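How to Write Your First Character Page for the Tramton Wiki

Tuesday, July 31, 2018

So you've finished all the seasons of Tramton, you've got opinions about the Liem, and you want to start writing for the wiki. Wonderful! We passed 2,000 pages back in April and there are still so many minor characters who only have a name and one sad sentence. Pick one you love and let's get going.

Choosing a character

Start small. A background officer on the station Poltarard, or a trader who shows up in 2 episodes, is perfect. The big names already have long pages with long arguments attached to them, and you'll have far more fun with somebody who's been overlooked. Search the wiki first, and try different spellings, as the subtitles and the closing credits don't always agree (the Lunder pilots are terrible for this).

Rewatching with notes

Watch every episode your character is in, even if you know them by heart. Write down the episode title and what the character does, says and wears. Also write down what other people say about them when they're out of the room! Some of the best details in the show are thrown away in a corridor conversation.

Keep your guesses on a separate sheet. If you think the Liem envoy was lying about the treaty, great, so do I, but it goes on the talk page until an episode confirms it.

Writing the opening

The first line says who the character is and where they belong. Something like "A Lunder navigator who served aboard Poltarard during the blockade" does the job nicely. After that comes the story in the order it happened to the character. That can be different from the order it aired, so watch out for flashbacks.

Write events in the past tense. Skip phrases like "in this episode we see," and put the episode title in parentheses at the end of the sentence instead. Paragraphs of four or five lines read well on a phone.

Length

Our shortest useful pages run to 100 words. The longest character page is 3,903 words, and I've read it twice and would happily read it again, but please don't aim for that on your first go. If the character had one scene, give us one good paragraph.

Linking and categories

Link the first mention of each species, ship and person, and leave later mentions plain. Then add the categories at the bottom: species, home world, and the seasons they appear in. A red link is fine, by the way. It means the page doesn't exist yet, and somebody (maybe you!) will come along and write it.

Before you save

Hit preview, read it out loud, and check the character's name every single time it appears. Add a short edit summary such as "new page, minor Lunder character." Then save it and go look at it on the live site. It's a great feeling. 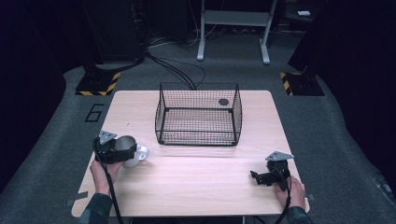

Once your page is up, put it on your watchlist so you'll know when other editors add to it. They will, usually within the week, and it's lovely to see a forgotten ensign slowly get a whole life story.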